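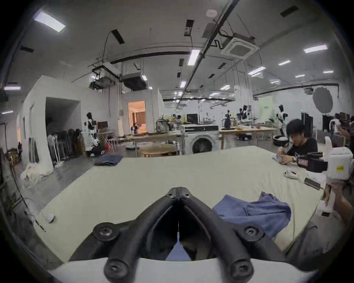
Laundry folding by machine

Laundry folding by machine is the long-running attempt to get a robot to do what a bored teenager can do while watching television. It is one of the standard problems in household robotics, along with loading dishwashers and clearing tables, and it has a reputation for making expensive equipment look foolish. As of this writing there is no general-purpose machine that will take a full basket from a stranger's dryer and put away the contents without help.

Why cloth is hard

A factory robot likes an object that stays the shape it was yesterday. A towel has no such loyalty. Dropped on a table, it can land in more arrangements than anyone has cared to list, and most of them hide the corners, the one part the robot is looking for. Cloth also changes when touched, so a plan made before the first grasp may be out of date after it.

Thickness adds to the trouble. Two layers of a thin shirt feel much like one, and a gripper that closes a little too eagerly will pick up both, or the shirt and the pillowcase underneath it. People sort this out by rubbing the fabric between finger and thumb, usually without noticing. Touch sensors that can do the same exist, but they wear out, and they tend to be fussy about denim.

Early approaches

The first systems avoided the problem by shrinking it. The Rostholm folding table used hinged panels under a shirt that a person had already laid flat and smoothed, leaving the machine with the easy part. Industrial laundries took a similar path with sheets and hotel towels, where every item is the same size and a worker feeds the corners in. These machines work well. Calling them robots was mostly a matter for the sales department.

Later efforts used two arms and cameras. The Hervieu bench system would lift a towel, turn it in the air until it found a corner, find a second corner, and lay the thing down. It managed this in 8 minutes per towel, a figure its builders were proud of and its critics were also happy to repeat.

Learning from people

More recent work leans on copying. A person performs the chore many times, the movements are recorded, and a program is trained to produce something similar. The recording may be done by steering the robot from a distance or by having people do the job themselves with hand-held grippers, which need no robot arm at the time and are a good deal cheaper to drop.

How many recordings are enough is a matter of dispute. The Nakov project began with 100 folds of a single washcloth and got a robot that was very good with that washcloth. It then moved to 1000 folds across mixed items, with better results on towels and T-shirts and little to report on fitted sheets. Marcelle Hoarau, who wrote the project's final report, listed the fitted sheet under "future work," where it has plenty of company.

Measuring success

There is no agreed definition of "folded." Some groups compare the outline with a target shape; others ask people whether they would put the item in a drawer. The Rulley trial took the second route and tested 268 garments. Its judges were lenient with dish towels and merciless with dress shirts -- a fair match for how most households behave.

Published videos are a poor guide. Many are sped up, and few show the attempts in which the sleeve won. Readers are advised to look for the playback speed, often given in small type in a corner.

Current state

Flat, rectangular items of known size are largely within reach under good lighting. Shirts and pants are possible, slowly, with a person nearby to rescue the occasional knot. Socks remain awkward, as pairing them calls for a decision about whether two faded black socks were ever related.

See also: Dishwasher loading; Bed making; Ironing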